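27 Sep 2018

Woke with the sore neck again and lay there doing the arithmetic on the Badance picnic, which I did not volunteer for and have somehow ended up catering. Drinks only, Agnes says. Drinks only is how it started last September as well, and by the end of that arvo I was cutting up a watermelon on the bonnet of someone's ute with a bread knife.

The theory this year is that we are giving up the esky. Agnes Skinner has been reading something about households and plastic and has decided the whole lot can be carried down to the oval in a shopping bag. I pointed out that an esky lasts thirty years and keeps things cold, and that the forecast is 26. She said there'd be ice at the other end. I have been promised ice at the other end before.

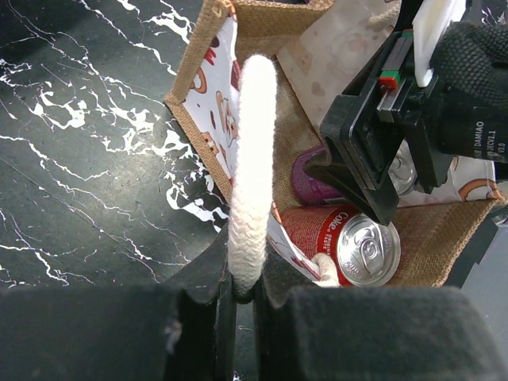 Jute is supposed to be the answer to everything now. Jallo has a whole stand of the things next to the registers, where the chewing gum used to be, and the swing tag on mine had a paragraph about the earth in green type and a Stisevano logo bigger than the washing instructions. I paid 19 dollars for it. For that you get the scratchy brown weave, a white lining with cartoons all over it in orange and red, and a thick braided rope handle that I'll admit feels better on the hand than the flat webbing sort. Whether it's held on by anything serious is another question. I gave the stitching a good tug at the kitchen table and it held, but a tug isn't a walk to the oval. And why put the pictures on the inside? The only ones who'll ever enjoy them are the groceries.

Agnes rang at smoko to say she thinks the bag is lovely. She hasn't seen it. She has seen the one her niece has.

Then the business of what goes in it. I'd have taken cordial and a stack of cups, same as ever, and let people complain. But the young ones in the Badance beginners' set want cans, and they want the purple Fanta in particular. I'm suspicious of a purple drink. Orange I can follow, there's a fruit involved at least in spirit. Purple is a colour before it's a flavour, and when I asked the lad at Jallo what it tasted like he said "purple", so there's one person in this town who tells the truth. I got some red Coke as well for the ones over forty. 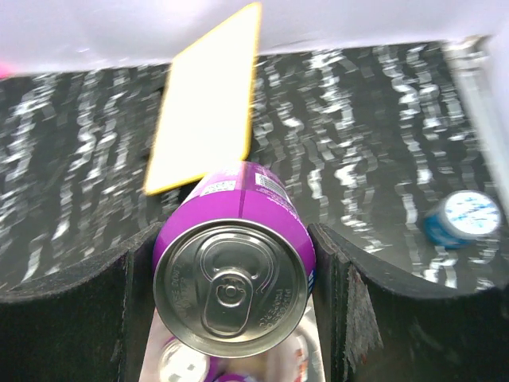 Lid end of a purple one. There's a lot of tiny lettering pressed into the metal.

I've never sat down and read the top of a can before and I can't say I've got to the end of it now, even with the good glasses on. The bit I could make out looked like MAXIMUM PRESSURE, which would do for the family motto. If it matters enough to stamp into the metal you'd think somebody would make it big enough for a person to read. I don't suppose anyone's grandchild has ever stopped, mid-pull, to study it.

Barta, meanwhile. The hall at Barta has sent the bill for the June social again, 697 dollars, with a line on it for "sundries" that I'm querying for the second time. Their reply to the first query was a cheerful email with a sunflower at the bottom and no figures in it at all. I don't think they're crooks. I think someone over there rounds up when they're tired. I have written back and asked for the breakdown, politely, and have put the cheque book in the drawer until it comes.

Had a cheese sandwich, swept the side path, found the secateurs I accused Len next door of borrowing. Haven't told him yet.

After lunch I got on to the list. Agnes believes in lists. Her view is that if a thing is written down it's as good as done, and mine is that writing it down is how you get to feel you've done it. We have had this out more than once. She gave me one of those little whiteboards at Christmas, with the wooden frame, so that I'd stop using the backs of envelopes.

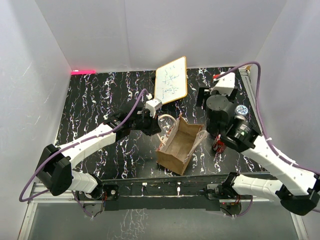
The trouble with the whiteboard is that you can't put it in your pocket. An envelope goes to the shops with you. And the marker gets away from me when I'm in a hurry, the lines start out civil and by the last one I'm writing like a doctor. I'd put down cups, and then remembered we don't need cups if it's cans, and rubbed that out with my sleeve, and now there's a sleeve to soak. Agnes would say use the cloth. I don't know where the cloth is. It ought to be on the list.

Still to sort out: the ice, if there is any. Sunscreen. A rug that doesn't smell of dog. Someone to bring the speaker, and I'm told it's all arranged, so I'll ring tomorrow and arrange it.

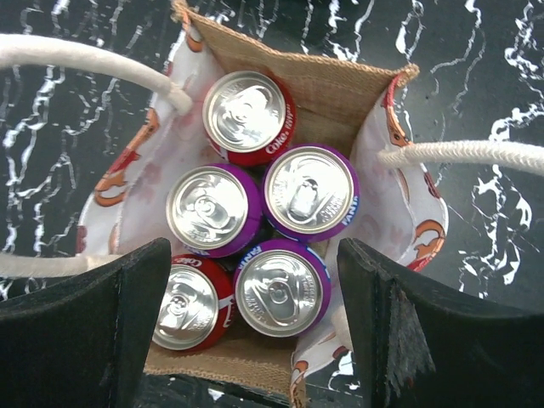

Bag with the Coke and Fanta standing up in it.

I expected them to fall all over one another and they don't, they prop each other up. So that's a point to Agnes. The mouth of the bag opens a good deal wider than I'd have given it credit for, too. What I'd like to know is how it goes with the weight hanging off a rope for 15 minutes, half of it on the gravel, and whether cans knocking together the whole way down makes for a sticky surprise when somebody pulls the tab. I can guess who'll be standing closest.

My position, for the record — and I've told her this — is that the bag gets one go. If it makes it to the oval and back I'll say so out loud in front of the beginners' set. If it doesn't, the esky is in the shed behind the mower, rinsed, lid on, where it has always been.

Rang Agnes at six to ask about the ice. She said it was on her list.

Leftover curry. Bed by nine with the heat pack.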